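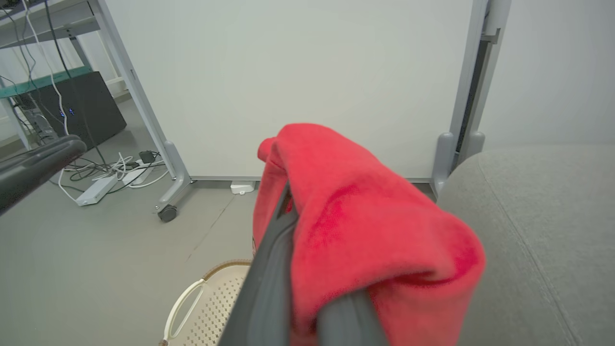
Red fluffy towels and a white basket: my review after a winter of washing

I bought a stack of these red towels from Hapeta back in December, nine of them in all, together with one of the cream-white laundry baskets they sell alongside, and I have been meaning to write something ever since. It is now May 2019, so you can't say I rushed it!

Let me start with the towels, as they're what most people will be looking at. They are soft and fuzzy, more like a fleece than the looped sort my mother kept in the airing cupboard, and the red is properly bright. I did wonder if it would be too much (our bathroom in Drindstead is rather plain) but I've grown very fond of it. They fold down small, they dry overnight on the rail, and mine have been through the machine some 207 times between them without going thin or scratchy. Do wash them separately for the first few goes — I lost a good pillowcase to the first load, and it is still pink.

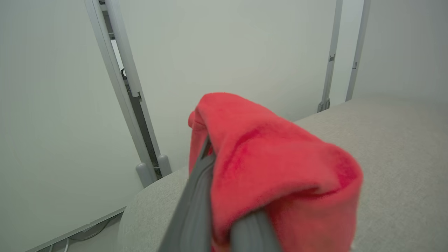

The red cloth bunched up, with the darker shade showing in the folds.

Where they fall down a little is the drying itself. The first couple of washes left them pushing water about instead of soaking it up, and I was quite cross. After that they settled, and now I'd reach for one before anything else in the house, whether it's for wet hair, the dog or a spill on the worktop. They do pick up fluff and crumbs, so give them a good shake out of the back door.

The basket I like almost without reservation. The sides are full of little square holes so damp things can breathe, and there's a light brown woven-looking band round the rim that makes it nice enough to leave out on the landing. The curved handle is comfortable even with a full load, though I wouldn't fill it with wet jeans and go down the stairs. I had an Iltero basket before this one and the handle went in six months, and this is a good deal sturdier.

Delivery took nine days, a bit slow, but everything came neatly packed and the lady on the phone was lovely about it.

Towels: four stars out of five. Basket: five. I've already ordered another basket for my sister, in the same colour.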